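Subject: Re: [verkow-growers] Garlic curing, and is it worth saving our own?

Oh, I'm so glad you asked this, because July is when I get completely unbearable about garlic and my family would rather I took it elsewhere.

> Hi all, I'm pulling my first proper crop this month and I'm a bit lost on curing. Do I wash it? Do I cut the tops off? The shed is warm but there's not much air moving. Also, is it worth keeping some back for planting, or should I just order fresh from Gauthier again in the fall? Last year's went soft before Christmas and I'd like to do better.

Don't wash it! Knock the loose dirt off with your hands and leave the rest. The outer wrappers will flake away later and take the mud with them. I leave the tops on too, right down to the roots, and I don't trim anything until the necks are tight and papery and there's no green left when you snip one to check.

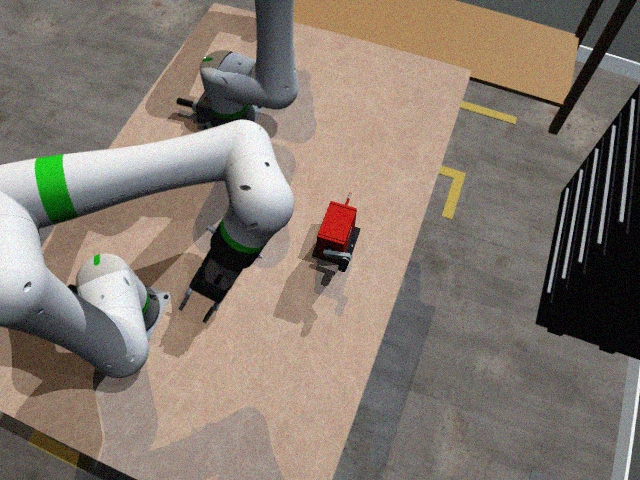
Your shed sounds fine for heat, but I'd put money on the air being the trouble. Mine went soft two years running in the old garage, and the only thing I changed was a cheap box fan on low, pointed at the wall so the air rolls around the room. What a difference! Hang them in small bunches or lay them one layer deep on old window screens, out of the sun. Big fat bundles look gorgeous and rot in the middle (ask me how I know).

Give them three weeks at least. If it's been a muggy month, give them longer. Then trim, sort, and eat the ugly ones first. Anything with a nick from the fork goes straight to the kitchen, along with any head that has split its wrappers.

As for where to keep them after that, a cool dry cupboard beats the fridge by a mile. The fridge tells them it's winter and they start sprouting the minute you bring them out. Mesh bags or a basket, never plastic.
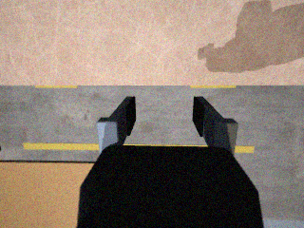 *Skorkix*

Now, saving your own. Yes, yes, yes! Pick out your biggest and best-shaped heads before you've eaten a single one, put them in a paper bag, and write DO NOT EAT on it in marker. Large cloves make large heads, so it really does matter which ones you hold back. You'll crack them apart in October, and not before, or the cloves dry out on you.

I started with 2 pounds of a purple hardneck from Gauthier and haven't bought any since. It seems to have settled in to our heavy clay and the flavour is better every year, though I may be biased by now. If you see any mould or mushy brown spots at the base, don't plant from that batch. Order clean stock and put it in a different bed.

And do try the bulbils if you let any scapes go! They take a couple of years to size up, and the first season you get funny little single rounds, but they're a lovely cheap way to build up a patch. I have a whole jar of them if you'd like some. I can bring it to the Verkow seed table, or leave it on my porch any evening after 6.

One more thing: label your varieties when you hang them, and not with the blue pen I used, which faded to nothing by August. Pencil on a bit of cut-up yogurt tub lasts forever.

Let us know how the crop weighs out!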